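Kinesthetic teaching and teleoperation

Teaching by demonstration is a way of programming a robot by taking it through a job instead of writing the job down. In kinesthetic teaching the arm is pushed about by hand; in teleoperation it is steered from a separate controller, usually by someone muttering.

Computer disassembly

Old desktop computers are a favourite test, being cheap, fiddly and past caring. The Trukinach set, recorded by Nazanin Rashti, holds 1,304 demonstrations. 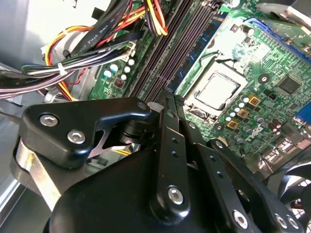
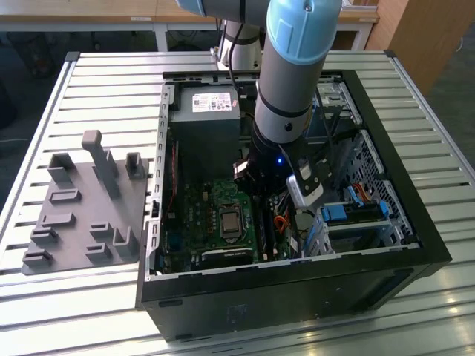 Gripper and open desktop computer, Trukinach set.

Criticism

Severino Vallejo has complained that robots learn their teachers' hesitations too – one of his paused for six seconds before every connector, as he did.

See also: Shojaei method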